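## 6. Closing shift with the arm

Read this before your first evening on the kitchen bench. It replaces the old sheet by the time clock, which was written when closing meant two people, a radio, and an argument about the mugs.

**What has changed.** The arm (Clurnis on the work orders, "the arm" to everyone else) puts dishes away. You set up, watch, and sign. The Salach site logged 1,603 put-aways last July, and 823 of them went through without anyone touching the pause button. The rest are why you still have a job at the bench.

1. Clear your own things off the tabletop. The arm treats a phone as tableware.
2. Set the mug rack at the back. Hang mugs by the handle, openings down.
3. Lay plates flat, with a gap between them. Stacks are a day-shift privilege.
4. Check that the cable can swing freely when the arm turns.
5. Step behind the yellow floor line and press **Start**. Keep the pause button in reach.

> **Caution:** Do not reach in to "help." If a plate is crooked, pause first, then fix it. Speed is capped at 100 millimeters a second with the guard open, and that is still faster than an apology.

> **Note:** Produce stays in the basket. Adwoa Nartey spent most of a spring teaching the arm about corn and would like it left where she put it.

### 6.1 When it stops

6. Read the code on the panel. Code 624 means it has lost track of a mug.
7. Move the mug to another peg and press **Resume**. Say nothing encouraging. Two of us have tried.
8. If the code comes back, press **Park** and finish by hand, as our ancestors did.

### 6.2 Your hours

Closing now takes one person. The second person moved to prep, at the same rate, and gets home before dark. Faustine Leclerc keeps the rota, and swaps go through her. The Vasseur panel also has a rota screen, but it has never been connected to anything.

Write every pause in the Basell log, including the ones you caused. Leave the arm parked and the log open for the morning shift.
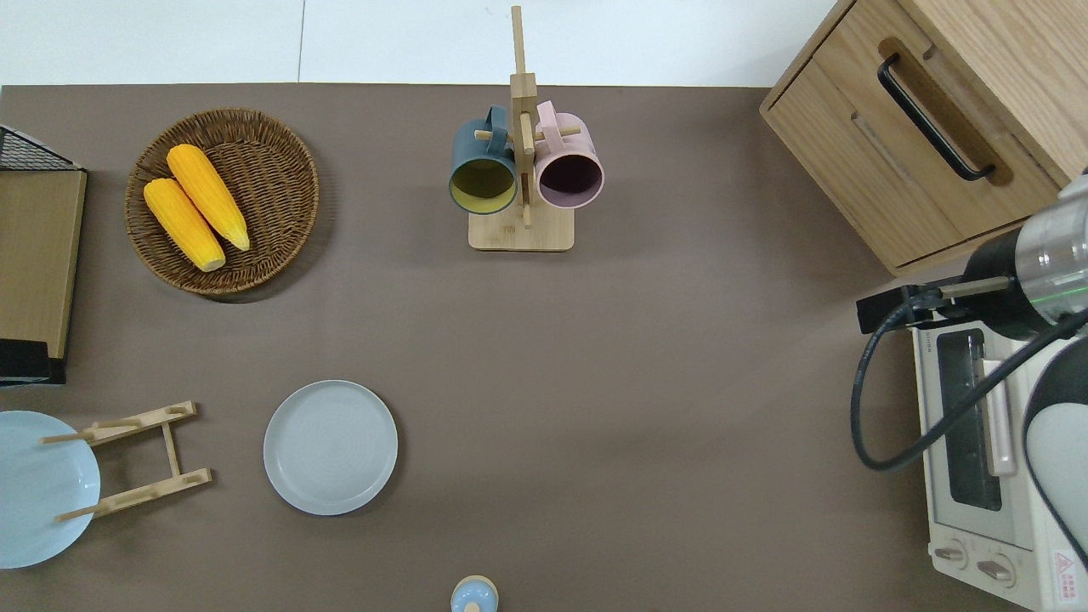
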